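Gotex theme update, November

The new version of the Gotex theme is out, and it is a bigger release than the number suggests. The main change is in how it handles image galleries. Until now each gallery loaded all its pictures at once, so a page with 60 photos could be slow to open on a phone. Gallery images now load as the reader scrolls down to them.

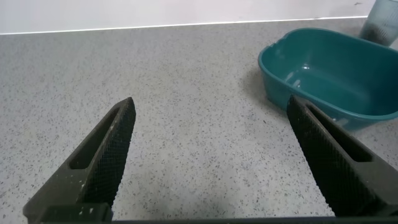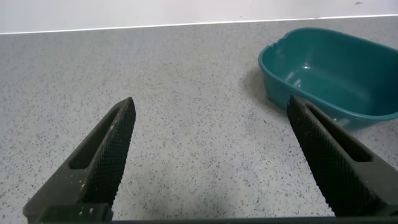
Alt text has been moved as well. It used to sit at the bottom of the media panel, and plenty of site owners never found it - it is now the first box you see after an upload. Keep it short and use the words your readers would use. "Two dark gripper fingers, open" is enough for either photo above, and a screen reader gets through it quickly. The box accepts longer text, but anything over 12 words brings up a reminder.

If you use the Prondirton forms plugin, update that first. The old version clashes with the new gallery code and can leave a blank space where the send button should be. Stiken users don't need to do anything.

The Ostrowski child theme has not been tested with this release yet. We have 44 open support tickets at the moment and will get to it once those are cleared. Please take a backup before you update.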